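Chamada de participantes para o dia aberto da oficina de robótica Skurivton

Inscrições até 5 de dezembro de 2021

Há muito tempo que queríamos abrir as portas a quem passa na rua, espreita pela montra e segue caminho sem coragem de tocar à campainha. Pois bem, chegou a altura! A Skurivton, com o apoio da Brevent e da Stüber, vai receber um grupo de visitantes para uma manhã inteira de demonstrações com braços robóticos, e procuramos pessoas que queiram vir ver, perguntar, experimentar e (isto é importante para nós) dizer-nos com toda a franqueza o que acharam.

Quem procuramos

Gente curiosa, com mais de dezasseis anos, de qualquer profissão ou sem profissão nenhuma. Não é preciso saber programar nem ter mexido alguma vez num robô. Na última visita tivemos uma costureira reformada que fez as melhores perguntas do dia, todas sobre a maneira como as garras pegam no tecido, e ficámos a falar disso a semana inteira. Gostávamos muito de ter connosco pessoas que trabalham com as mãos: encadernadores, cozinheiros, eletricistas, auxiliares de lar, quem faz arranjos em casa. Estudantes também são bem-vindos, claro, mas não queremos encher a sala só com eles.

O que vai acontecer

A manhã começa com um café e uma conversa curta de Edeltraud Fuchs, que dirige a oficina e que promete sempre falar pouco (nem sempre cumpre). Depois dividimo-nos em grupos de 5 pessoas e cada grupo passa por duas bancadas, com 90 minutos no total. Na primeira veem-se tarefas já ensaiadas, com os dois braços a trabalhar em conjunto. Na segunda, quem quiser pode conduzir os braços à distância, com a Marisol Fitzsimmons ao lado a explicar os comandos com uma paciência que lhe invejamos. Custa um bocadinho ao princípio, os movimentos saem trémulos, e é mesmo assim. Ao fim de umas tentativas quase toda a gente lhe apanha o jeito.

No final sentamo-nos todos à mesa para uma conversa sem guião. Há um pequeno questionário em papel, anónimo, e há bolo.

As tarefas da bancada são coisas de todos os dias: pegar num objeto pequeno, pousá-lo num recipiente, arrumar, dobrar. Parecem simples até se verem feitas por duas garras que têm de se entender uma com a outra sobre o mesmo palmo de mesa.

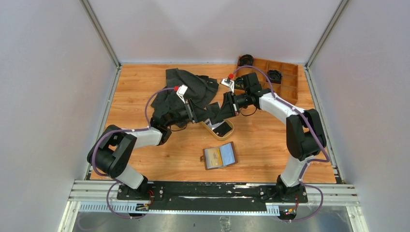 Se tiverem ideias para tarefas novas, tragam-nas escritas ou tragam mesmo os objetos, desde que caibam numa mão e não sejam frágeis nem de estimação. Escolheremos algumas na hora, ao gosto do grupo, e não garantimos que corram bem! O que não resultar também nos interessa, e ficamos com apontamentos de tudo para as sessões de abril.

Condições

A participação é gratuita. Oferecemos o café, o almoço leve e o bilhete de transporte público de ida e volta, mediante entrega do talão. Pedimos sapatos fechados e cabelo apanhado para quem quiser conduzir os braços. A oficina fica no rés do chão do edifício Skonex, sala 412 (a numeração é herdada de outros tempos, não subam ao quarto andar), com entrada acessível a cadeiras de rodas pelo pátio.

Como se inscrever

Basta preencher o formulário na nossa página ou deixar uma carta na receção do edifício, com o nome, a idade, um contacto e duas ou três linhas a contar o que vos traz cá. Não precisa de ser nada elaborado. Indiquem também se têm alguma restrição alimentar e se preferem só assistir ou também experimentar. Respondemos a todas as pessoas, mesmo às que não couberem desta vez, e a data da visita segue com a confirmação. Quem quiser vir acompanhado deve fazer uma inscrição por pessoa.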